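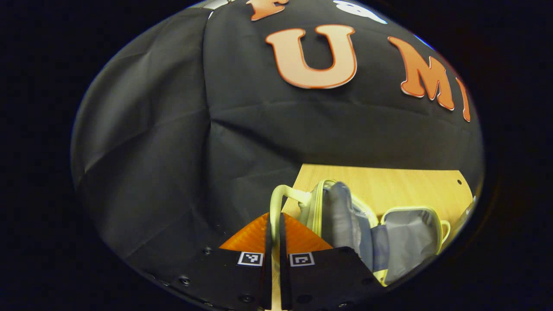

Westia Playing Fields: progress report to the grant panel, October 11, 2018

Work on the replacement pitches at Drellmont is behind the programme we sent you in the spring. The contractor, Jonari, puts the delay at 2 weeks. We think it is longer — the drainage trench along the north side was meant to be finished before the topsoil came, and it is still open.

Of the 1,541 metres of pipe in the contract, Jonari has invoiced for 80 per cent. We have held back payment until the engineer has measured what is in the ground.

The changing rooms have planning consent, with 24 conditions attached. Jonari calls most of these routine. The one on floodlight hours is not, in our view, and the evening lettings in the business plan depend on it. Those income figures always looked hopeful to us and should not be relied on yet.

The football club has been told it can move in November. We did not agree that date and have asked for it to be withdrawn in writing.

Spending is within budget so far, though little of the costly work has started. The second instalment is not being claimed this quarter.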